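Teleoperated demos for table clearing: policy stalls after the first object

Posted in Learning from Demonstration
Tags: teleoperation, bimanual, dataset quality, household tasks

Liette McKinnon
We are collecting demonstrations for a living room tidying task on a two-armed mobile base. The operator drives both arms by remote control using a pair of small leader arms, with the head camera shown on a monitor. The task is simple on paper: pick the litter off a coffee table, drop it in the bin on the floor, return both arms to the start pose.

We have 110 demonstrations so far. The trained policy picks the bottle in most trials and releases it over the bin. After that it either hovers or goes back to the place where the bottle was and closes on nothing. It rarely goes for the paper. Recording is at 30 frames a second, head view plus wrist views, joint positions and gripper width. No depth.

A typical layout is a bottle lying on its side near the left of the table, a crumpled bit of white paper further back towards the middle, and the bin on the carpet in front. Both grippers are metal, with two fingers.
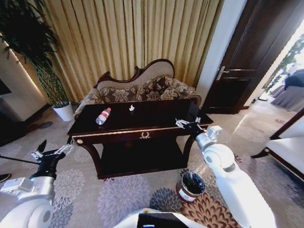 Grirkeck asked whether the operators always take the bottle first. They do, with very few exceptions, and I should have put that in the original post. The bottle goes with the left arm, then the paper with the right. There are 3 operators and they were all trained by the same person, so the habit is shared.

What I would like to know:
Is the fixed order the likely cause, or is it something in the recording?
Should the paper be split off as its own task with its own label?
Is it worth keeping the existing set, or do we start again?

Edit: the tabletop is dark and glossy. I have checked for blown highlights in the head view and the paper is still easy to make out by eye.

Tuvia
The order alone would not do this. A fixed order is normally easier to learn, if anything. Look at your pauses.

When an operator finishes the first object they nearly always stop to look at the monitor and decide how to approach the second one. At your frame rate a pause of 4 seconds is 120 frames in which the observation hardly changes and the correct action is "stay where you are". Multiply that by the whole set and you have taught it to hover above the bin. We had the same thing with a drawer task.

Plot joint speed for both arms against time, one line per episode, and line the episodes up on the first gripper opening. If there is a flat section just after it in most of them, trim it. Do not cut it to zero, leave a few frames or the motion will jump. Then retrain on the same episodes before you collect anything new.

The return to the old bottle position is a separate fault. It suggests the policy is leaning on arm pose and paying little attention to the image. Try dropping the joint positions from the input for one run, or add noise to them. You also need episodes which begin with the bottle already in the bin and only the paper left on the table. I would want more than a quarter of the set to look like that.

I would not split the task yet. Keep the data.

Desjardins
check your gripper calibration, we had one that read closed when it was open and the policy learned rubbish. also paper is horrible with bare metal fingers, put some rubber on

Liette McKinnon
Plotted the speeds on Friday. There is a flat section after the first release in nearly every episode, longest for the newest operator. Trimming it has stopped most of the hovering. It still goes back to the bottle position in some trials, so paper-only starts are next. Gripper width reads correctly on both sides, checked with a feeler gauge at open, half and closed.

Ruston
For the paper-only starts, move the bin as well. If it stays in one place during collection you will be back here with the next question. Mark the bin positions on a floor plan beforehand and have the operators work through them in shuffled order, otherwise they drift back to the one that is comfortable to reach.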